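Como se faz um boneco de croché?

O croché é uma maneira de fazer tecido com um fio e uma agulha que tem um gancho na ponta. O gancho puxa o fio por dentro de uma laçada e forma outra laçada. Cada uma destas voltas chama-se ponto.

Para fazer um boneco, trabalha-se em círculos. Muitas cabeças começam com 6 pontos. Depois aumenta-se o número de pontos em cada volta, e a peça fica redonda. Quando se diminuem os pontos, ela fecha. Antes de fechar, mete-se o enchimento.

O cabelo costuma ser feito no fim. Pode ser de fios soltos ou de tiras de croché, cosidas à cabeça uma ao lado da outra. As tiras dão um cabelo grosso, com riscas em relevo.

O chapéu pode ser de outro material, porque é uma peça à parte.

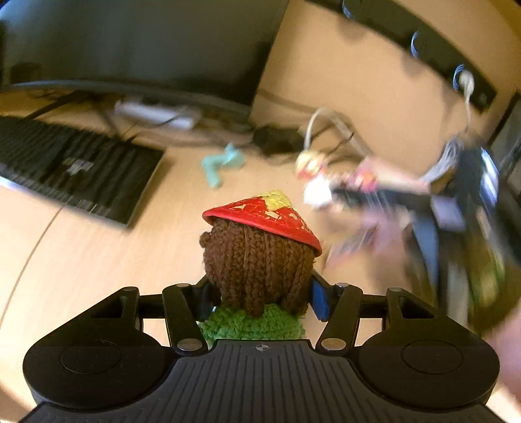 Boneco de croché visto de costas: chapéu vermelho em bico, cabelo castanho e corpo verde.

Experimenta: procura em casa uma peça de croché e segue um fio com o dedo. Consegues ver onde começa cada ponto?

Palavra nova
Laçada: volta que o fio faz na agulha.

Texto: Yareli Bañuelos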